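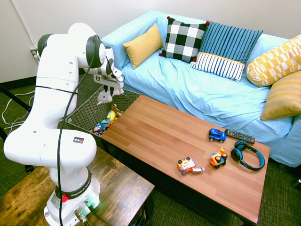
Sermont sells living room furniture from a single-story building in Stomham, and opens its workshop and display rooms to visitors twice a year. The December opening ran from 10 a.m. to 4 p.m. I went for the coffee tables. The company dresses its tables with the things that end up on them at home, and the rectangular one with the reddish-brown top carried a television remote, a pair of black and blue over-ear headphones, a small blue toy car and an orange toy vehicle with a driver. All of it sat on one half of the top, which left enough clear surface to judge the planks. They are long and parallel, with a visible grain and a smooth finish. The side table next to it is slightly lower and much darker, with a distressed brown top on which the scratches are part of the look.

Home | Visits | Workshops | Showrooms | Fairs | Archive | Contact

The two finishes come from different parts of the building. Smooth tops are sanded in the front bay and given three coats, with a light sanding between coats. Distressed tops are marked by hand before staining, so that the stain collects in the scratches, and then sealed once. The guide passed around offcuts of both. Under a fingernail the distressed sample had noticeable ridges along the deeper marks. I asked how crumbs and spilled drinks were supposed to come out of those. The recommendation was a soft brush first, then a damp cloth worked along the grain, and no spray polish.

The workshop tour took 19 people per group and lasted just under an hour. It followed the production order: board storage, cutting, joining, sanding, finishing, packing. Board storage was the most informative stop. Boards are stacked on spacers, and each stack carries a card with the delivery month and the last moisture reading. The cards on the lower stacks were hard to read from the walkway. Cutting was demonstrated on one board only, and the extraction fan made most of the commentary inaudible past the second row. Ear protection was handed out at the door and collected again before sanding, which seemed early.

Joining was slower and easier to follow. Planks for a top are laid out dry, turned until the grain looks acceptable, numbered in chalk, glued and clamped overnight. Two tops were in clamps during our visit. A third had been rejected for a gap near one end and was going to be cut down for shelves.

The packing area had a test rig for the Wolanov range, the flat-packed version of the same tables. A carton is dropped on each corner from waist height, opened, and the table assembled and checked for wobble. Assembly uses four bolts per leg - more than I expected for furniture of this size. The Radebe range ships assembled and skips the drop test.

Prices were on cards in the display rooms. The rectangular coffee table in the standard size was 471, delivery not included, and a matching side table adds 100 if ordered at the same time. Neither card gave the weight or the maximum load. Staff looked up the weight on request but had no load figure for the side table.

Practical notes. Parking is behind the building and was full by 11 a.m. The workshop floor is uneven between sanding and finishing, with a short ramp that is steep for a wheelchair. Coffee was available in the entrance hall but could not be taken into the display rooms. Tour places are given out at the desk on arrival - there is no booking by phone. The finishing room was closed to the last group of the day while tops were being coated, so a morning place is the better choice.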